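Home | Projects | Robot Chores | Parts | About

Filed under: Can a Robot Do It Yet?

Teaching a Robot to Straighten a Bathroom Towel

I get asked all the time whether robots can do housework yet. My answer is "some of it, slowly, if you set things up right." A towel on a bar is a great first chore (small, soft, hard to break), so let's walk through it!

1. Pick your starting mess

Leave the towel a bit crooked, with one side hanging lower. Park the robot facing the bar and start with both hands open.

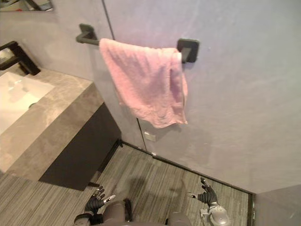
Pink towel, dark bar, hands open and low.

I like a towel that stands out from the wall – pink against gray is easy on the vision software. In December I tried a gray one and wasted 60 runs.

2. Check the close-up view

The head camera is good for finding the towel, but go through the wrist view too before you move anything. Look for blur and for how much of the picture the hand itself takes up.
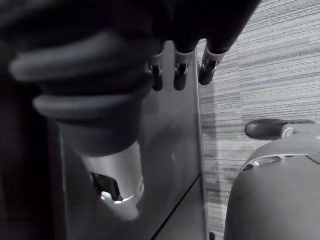 Photo: Garnet MacPherson / Lurnow

If the hand blocks too much, back off and try a new angle. My planner, Drutden, lets me save each arm pose, and I'm up to 238 of them (I should really clean that folder out).

3. Clear the floor and counter

Move anything you'd hate to see knocked over, and watch for cables. Toothpaste can stay if the arms won't pass over the sink.
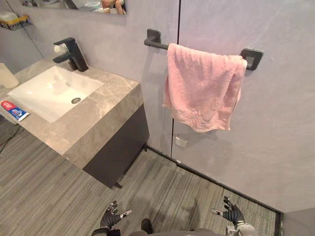
4. Grab, lift, let go

Go for the low hem first, pinch lightly, and raise it in small moves. Give yourself 62 seconds per try, then stop and reset – long tries mostly end up with the towel on the floor.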